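From: Dexter Cabrera
To: chores-bench list
Subject: Re: [chores-bench] Is table clearing solved?

The Kincaid organiser wrote:

> We ran the Nemthorpe policy on the table-clearing task over the
> July session and it finished 6 runs in 10 without a hand being
> laid on it. I think we can stop treating tidying as an open
> problem and move the list on to cooking. The remaining failures
> look like engineering to me, mostly slips at the fingertips.
> Does anyone have figures that say otherwise?

I have some figures, and I don't think they say what you would like them to.

First, the task definition. Your table had rigid objects on a bare top, all of them in the training set, and one bin. A run counted as finished when the top was clear. That is a fair test of picking things up. It leaves out most of what a person means by tidying, where the items have to be told apart and put somewhere in particular.

At Bradness we have been working from hand-held gripper demonstrations in furnished rooms. The store now holds 2,275 demonstrations across kitchens, sitting rooms and one shop stockroom. The objects are whatever a household has lying about. Small sealed packets and cups take up a good share of them, and they grasp well provided the pads meet the side walls.
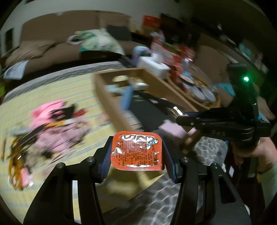 Sauce cup with a foil lid, held between the ribbed pads. A second gripper is in use on the right.

On rigid items under the width of the jaws our figures are close to yours, so I have no quarrel with that part of your message. The trouble starts with three other groups.

Cloth. A garment dropped on a covered table gives the policy two layers of fabric and very little to separate them by, apart from colour. The usual fault is a pinch that takes the tablecloth as well. The policy then lifts, everything standing on the cloth moves, and the state estimate is worthless from there on. Reducing the closing force helps a little – it also drops heavier garments.

Clips and other small toothed things. They lie flat, they hook on each other, and the two-finger grasp often brings up a pair. Our scoring counts a double pick as a fault even if both items belong in the same place, and I would ask Kincaid to do likewise so that the tables can be compared.

Containers that are already part full. The Estholm trials treat the box as a target region and score any release inside it. In a real box the next object lands on top of the last one, rolls, or leans on the wall and comes out when the box is carried. We tried a carry test of around 30 paces after the last placement and scored what was still inside. I would not publish the result yet, as the carrying was done by a person and we have not fixed the gait, but it was a good deal worse than the release score for the same runs.

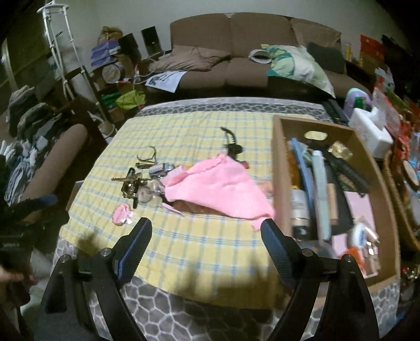
What should count as a finished tidy?
Every loose item in its assigned place, the table covering left as it was, and the container able to be carried off without losing anything.

That definition is harsher than the present one. I applied it by hand to a batch of our older runs and the pass rate fell by more than half. Nearly all of the loss came from the covering and the container. Fingertip slip, which your message puts first, hardly figured.

On shop-floor work I have less to offer. The stockroom data suggests that shelf facing is nearer to being usable than anything in a sitting room, mainly on account of the objects being alike and the shelf being rigid. A person still has to open the cartons. Blade handling is outside our safety case and will stay there for now.

Two practical requests before the list moves on to cooking:

1. Could Kincaid rerun with a loose cloth on the table, not taped down, and report covering displacement at the end of each run?

2. Could whoever keeps the Estholm scoring script add a flag for double picks? I can send a patch, though it is written against the old log format and will need tidying up.

I can put our object list on the shared drive this evening. The category names are a mess in places (there are three spellings for hair grip), so please don't build on them until I have been through it.

Dexter Cabrera
Bradness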